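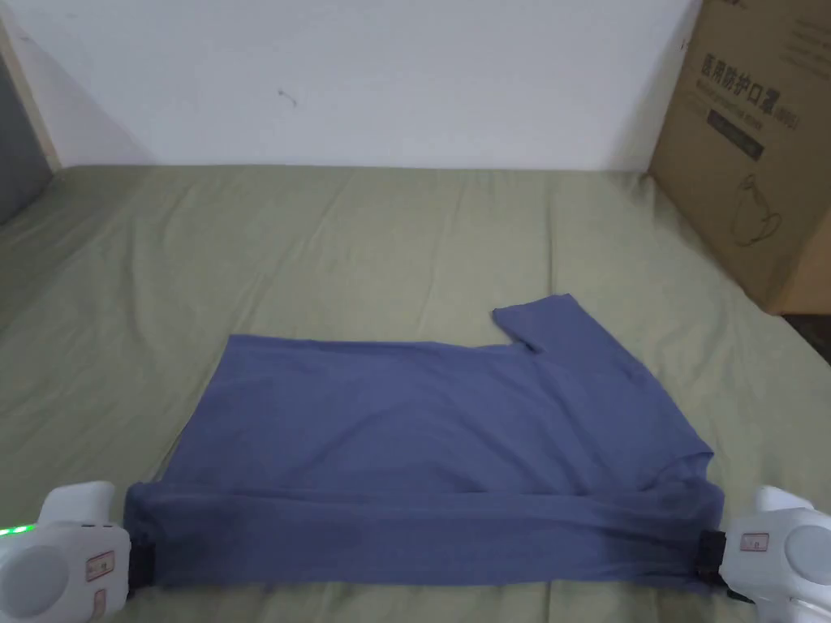
Blue T-shirt on the bed, half folded.

Packing the kids for a week at outdoor camp used to eat my whole evening, so these are the tricks that stuck (most of them stolen from my friend Hường, who has sent three kids to Pudport!).

Pack by day. One shirt, one pair of shorts, socks and underwear in a zip bag with the day written on it. Squeeze the air out before you seal it.

Old sneakers for the creek, and put them in last – they come out first.

Camp showers are dark, so I tape a cheap flashlight inside the toiletry bag lid.

Name tags: laundry marker on the care label. Ours held up for almost 40 washes.

Oh, and send an empty trash bag for the muddy stuff. Send two!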